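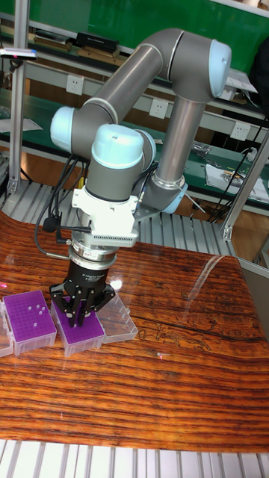

Figure 7.1 A three-finger gripper lowered around a purple-topped tip box. Tasks of this kind are used throughout the chapter.

Chapter 7
Teaching by Demonstration

A lab technician moves a box of pipette tips from one spot to another without thinking about it. Writing the same motion as a program takes much longer. Someone has to name each position, set the finger opening, choose a speed, and decide what happens if the box is slightly turned. In her course notes for the Skalum workshop, Şükran Tokgöz counted 13 separate settings for a single pick and place.

Demonstration is another way to get the motion into the robot. A person carries out the task with the arm itself, and the controller records joint angles and gripper commands along the way. This chapter covers two methods.

In hand guiding, also called kinesthetic teaching, the person holds the arm near the wrist and pushes it through the motion. The motors cancel the weight of the links, so the arm feels light. Hand guiding is quick to learn, but the person's own hands and body can block the view of the work — a problem when small parts stand close together.

In remote control, or teleoperation, the person stands away from the arm and steers it with a joystick, a handheld controller, or a second arm. The view is clearer. The sense of touch is usually weaker, and beginners tend to close the fingers too early or press down too hard.

Section 7.1 deals with hand guiding and Section 7.2 with remote control. Section 7.3 takes up the question of how many demonstrations to record. Five good ones, with the box started in a different place each time, often teach more than a long series from the same start.

Before you begin, review joint space and tool space in Chapter 5. You will also need the Duvach recording sheet from the appendix.

Key terms: demonstration, hand guiding, teleoperation, trajectory, waypoint, grasp pose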